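5 min read
Print | E-mail this article

Let the kids do the laundry

I've been helping out with the robotics club at Clukside for two winters now, and every December I have the same argument, usually in the car park, usually with a parent who wants to know why we aren't entering the big arena competition. You know the one. Bumpers, ramps, foam balls flying everywhere, a siren at the end. I like that competition! I've sat in the bleachers and yelled myself hoarse at it. I still think our lot are better off folding pants.

I should back up a bit. This year we put the club's project hours into household chores, and clothes in particular. The students take a pair of hand-held grippers, do the chore themselves with the grippers in place of their fingers, and record it, and later on the recordings get used to teach a robot arm the same moves. The senior group picked the name Kofler for the project (I've asked why and I get a different answer every time, so I've stopped asking). There are 10 of them in it, which is more than we had for the last ball-throwing robot, and a few of them had never touched a screwdriver before they signed up.

The complaint I hear most is that it's boring. And sure, from the outside it's a teenager standing beside a bed for an hour doing what their mum has been begging them to do since grade four. But try it with grippers on. You lose your fingertips, you lose the little pinch-and-flick you never knew you did, and suddenly you have to plan. Where do I grab first? Which end do I let go of? One of our quietest students spent a whole session on nothing but sleeves and came out of it with two pages of notes, in pen, that the rest of the group now treats like scripture.

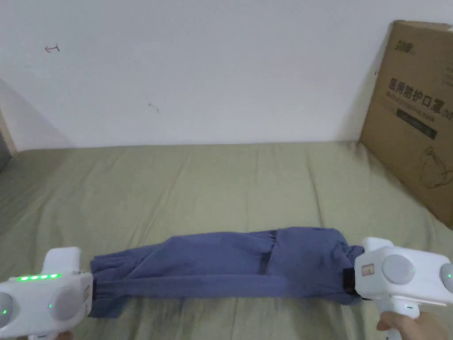

My own case for soft things goes like this. A block is a block. Pick it up anywhere and it's still the same shape, so once your robot can find it, you're most of the way home, and the rest is tuning. Clothes don't let you off that easily. Take a pair of blue trousers folded lengthwise, one gripper at the waistband and the other at the elastic cuff, and even held at both ends like that there's a bit of darker cloth hanging down underneath near the ankle and a lumpy spot along the middle where the layers overlap. What do you do about the hanging bit? Do you care? Is it folded yet? I've watched a table of fifteen-year-olds go at that last question for about 10 minutes, and I'd put that up against any lesson I ever got on writing a clear specification. They were defining "done", and they were cranky about it, and it was wonderful.

Now, the parents do have a point on one thing, and I don't want to skate past it. A match gives you a date and a score. You can't fudge it, your robot either drives or it sits there smoking, and kids learn a lot from that kind of pressure. Chore work can drift. We had a stretch in the spring where everybody was recording and no one was looking at the recordings, and when we finally sat down with them, heaps were useless for the dullest reasons: a hand in the way, a student who got impatient and yanked. That was on us adults. We now stop at half past four every session and watch some back together, snacks out, and it's become the part they look forward to.

The cost argument I'm less patient with. The year we did go in the arena, the kit from Trerkov ate most of our money before we'd bought a single spare wheel, and then the rules changed and half of it went in a cupboard. Trousers are free. Everyone has some. Bedsheets, tea towels, the sad hoodie from lost property, all fair game, and when a student goes home they can keep thinking about the problem while they're standing at the dryer.

There's another thing, and I'll probably get e-mails about it. When we did arena robots, the same few confident kids drove and everybody else held the toolbox. I tried rosters, I tried nagging, it always slid back. With the folding, there's no driver's seat to fight over. The kid who's good at it might be the one who's done the washing for three little brothers since forever, and I can't tell you how nice it is to see that kid get asked for advice. That skill has never earned them a thing at school before.

Would I ban the arena stuff? No, of course not. The Pilier club across town does it brilliantly and their students are sharp as anything. I'd just like the grown-ups who hand out the grants and the gym space to stop treating it as the only real robotics and everything else as a craft afternoon. Put a folding night on the regional calendar. Give it a ribbon, if ribbons are what it takes. Our lot want to try fitted sheets next term, and I've told them they're mad.

Print | E-mail this article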